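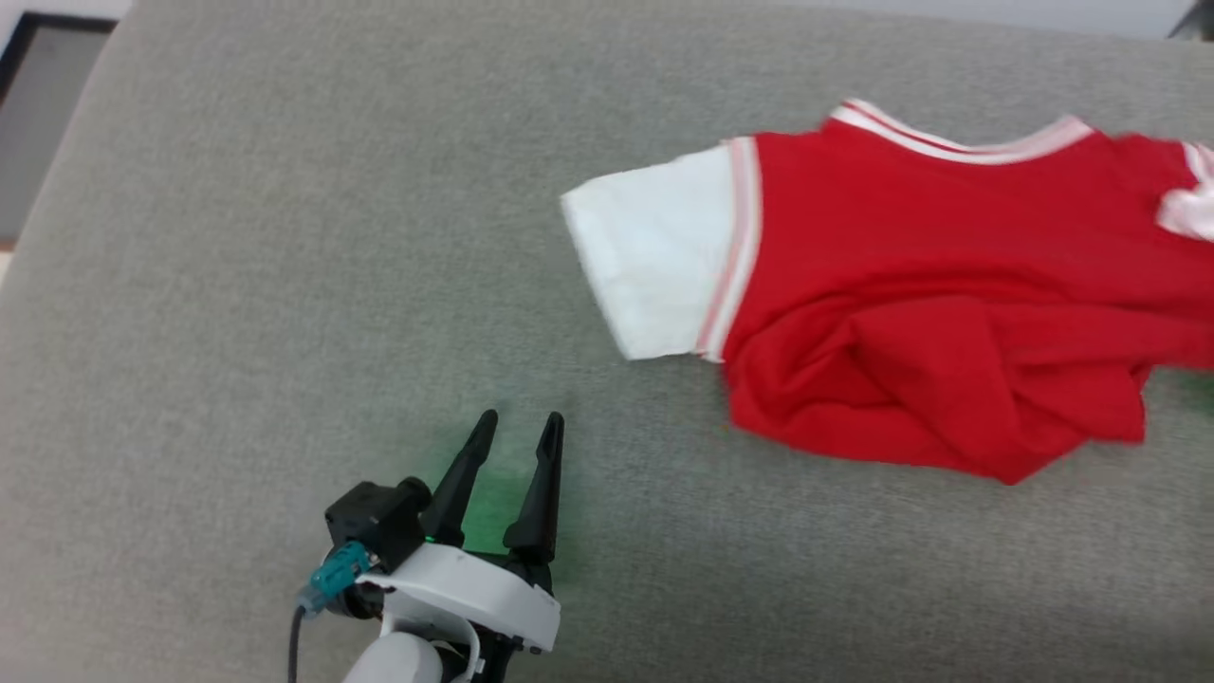
Soft goods need their own clause

Most of the written practice we have for robots working near people was drafted with rigid objects in mind. A box has a face, an edge and a mass that can be entered on a form. A crumpled T-shirt has a mass, and after that the form stops being useful. My argument is that household manipulation trials involving clothing, bedding and upholstery should be governed by a separate clause in site rules, with its own limits and its own definition of a completed task. Folding these trials in under "light objects" is a mistake, and it is one that most small labs are still making.

Take a short-sleeved shirt, red in the body with white sleeves, bunched up on a grey couch. Under the light-object heading it attracts the lowest level of scrutiny available. It will not injure anyone if dropped. It will not break. On that reasoning an operator can be signed off to work with it after a single induction, and the second person can be released to other duties. The reasoning considers the object alone. It leaves out the couch, which yields under load, and it leaves out the gripper, whose fingertips must travel into or along that yielding surface to get hold of the fabric at all.

Contact with the supporting surface is the first thing a soft-goods clause should deal with. On a bench, unplanned contact between fingertip and surface is a fault. The force rises quickly, the arm stops, and someone writes it up. On upholstery the force rises slowly, and the arm can push well into a cushion before a threshold set for a bench is reached. I have read draft rules that respond to this by raising the threshold, on the grounds that couches are forgiving. This is the wrong direction. The threshold should come down, and it should be paired with a limit on travel after first contact. At Estness, where I worked on the internal standard for two years, we settled on 12 millimetres of travel below the unloaded surface. Wenjie Xu argued for less and may have been right. The number matters less than having one.

The second matter is what a grasp is allowed to include. A finger pair closing on a shirt may close on the shirt alone, or on the shirt and a pinch of seat cover. Both register as a successful closure. The difference appears on the lift, when the second case loads the arm against the mass of the furniture. A rule that says "confirm grasp before lifting" does not separate these cases. A rule that says "lift 11 millimetres, hold, compare measured load against the recorded mass of the garment, then continue" does. It costs a few moments per attempt. Operators complain about it for a week and then stop noticing.

Peiyu Hao has put the opposing view to me several times, and it deserves a fair statement. Her position is that standards written around particular materials multiply without end. If fabric gets a clause, then so should paper, foam, rope, food and hair, and before long the document is 280 pages and goes unread. She would rather have one general rule on deformable contact, expressed as force and travel, and leave the rest to operator judgment.

I accept the point about length. I do not accept the part about judgment, at least for teams with frequent staff turnover. Judgment about cloth is slow to acquire. People handle it all their lives and assume that their own ease with it carries over to the machine. A new operator will approach a mug with caution and a T-shirt with none. In the log review we carried out at Telta, 93 stoppages were recorded on the living-room station, and the largest group came from operators with previous bench experience who had gone straight onto soft goods. They were competent people. The rules had told them that this was the easy work.

Haiyan Fu's compromise, adopted in part, was a general rule with a short schedule attached, one line per material class. The fabric line reads: garment mass recorded; support surface named; loose trim, drawcords and fasteners noted; staged lift required. It fits on a card. I would add one item, which is the starting state. "Flat," "folded" and "crumpled" are different tasks, and a site that logs all three as "shirt" will produce a success rate that cannot be compared with anything, including its own results from May.

Starting state is where good practice and safe practice meet. A sleeve lying flat and away from the rest of the garment offers an exposed edge. The bunched part of the body offers folds, which are easy to pinch and hard to predict, since a fold may release as the load comes on. An operator who habitually goes for the fold will get plenty of lifts and very little repeatability. A procedure can reasonably prefer edges, cuffs and collars, and require a note whenever the grasp is taken elsewhere. Nothing in that preference is onerous -- it is how most people pick up a shirt when they intend to fold it.

A word on status lights. Several site rules specify indicator colour in detail and say nothing about where the light falls. On a white bench this does no harm. On pale upholstery, a green indicator near the gripper will throw a visible tint over the fabric close to the fingers. Where a colour-based method is being used to find the garment, this is a change to the input caused by the machine's own state, and it will differ whenever the state differs. The clause should require that indicator spill be checked on the actual support surface before a session, and that the result be recorded with the lighting notes. Qiuyue Song raised this at Polat well before I took it seriously.

Cable routing deserves the same treatment. An external cable running down from the gripper is acceptable where there is nothing to catch. Around garments, there is. Sleeves are tubes, open at both ends, and the rules should state a minimum clearance between any exposed cable and the fabric during the lift and transfer. Visual confirmation by the operator is adequate if it is written in as a step. It is not adequate if it is left as a general expectation.

I do not propose that any of this wait for a national document. Grudbridge circulated its soft-goods schedule as a working draft, revised it twice from operator comments, and had it in use while the rest of us were still discussing terminology. Huiling Qian, who edited that draft, kept a margin column for clauses that operators had skipped, and treated each entry as a fault in the clause until shown otherwise. Two clauses were removed on that basis and one was split. The staged lift stayed in, and the travel limit is now under review for mattresses, where the present figure is probably too tight.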